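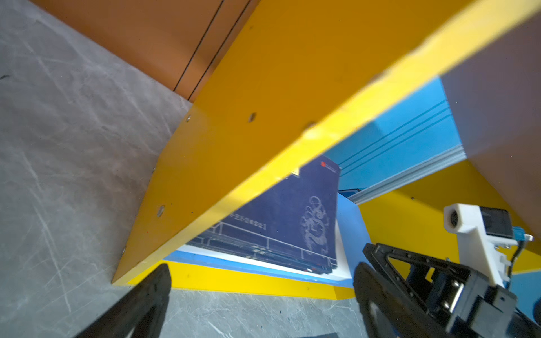 January, notebook page whatever-we're-on, started just after the first tea.

Bookshelf again. I want to get the yellow two-tier one sorted out properly before it goes anywhere near Ravallow, and most of what I did this morning was fuss over small things, so I'm writing it down while I still remember which fuss was which.

Screws first. Went over the small round heads on the yellow boards with the short screwdriver. A couple took a little more turn, the rest were fine as they were. I didn't force anything - Vignesh Namboodiri stripped one on the old Noretti unit by being keen and we had to live with a wobble for months. If you're passing with a screwdriver, leave these alone please!

Then the books. We've got a mixed bag and I rather like it that way. The dark navy ones look lovely on the blue board, especially with the yellow labels, but they're awkward to stand up if the covers have started to spread (I've put the worst offender under the big Kozłowski catalogue in my office when it isn't needed, and that does help a bit, though it takes its time). The white ones are easier to handle and much worse for showing finger marks. Wash your hands, me included.

I keep going back and forth on whether the books should start on the floor in front or on the lower shelf.
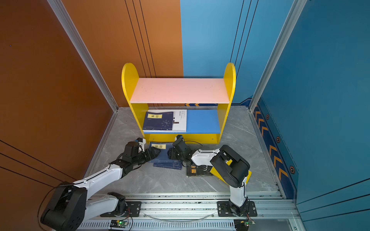
Floor is my preference at the moment, because you get to choose the order and you don't end up pushing a whole row along to squeeze one more in. The pink top board is the nicer one to fill, too. The lower one is a nuisance at the back, you can't see what you're doing past the top board unless you crouch, and my knees had opinions about that by eleven o'clock.

Things I'd like settled before the next entry:

Spines out or covers out? I started with spines out like a normal person and then got tempted by the covers. Vignesh says covers out takes up too much width and he's right, but it does look good.

Do we mix thin and thick? Thin ones slide down flat if there's nothing solid beside them. I tried putting a thick one at the open end and was pleased with that - no bookend needed. Lirkorska quoted us for a box of 100 metal bookends, which is a daft quantity, we need 3 at most.

Also the marble-pattern floor wants a wipe. Scuffs all over it. Warm water and the soft cloth, not the green scourer, and get right into the metal edging where the dust sits. 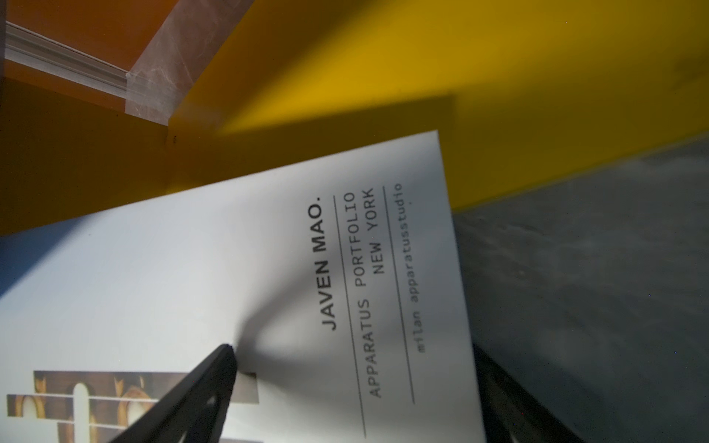 Where do the thin booklets go when the shelf is full?
Flat, on top of each other, in the tray by the door, biggest at the bottom. Don't wedge them between the hardbacks, the corners curl and then they never stand up properly again.

Left to do: wipe the floor, ask Lirkorska for a small pack, write the spine order on a card and tape it inside the cupboard door. Vignesh has the tape.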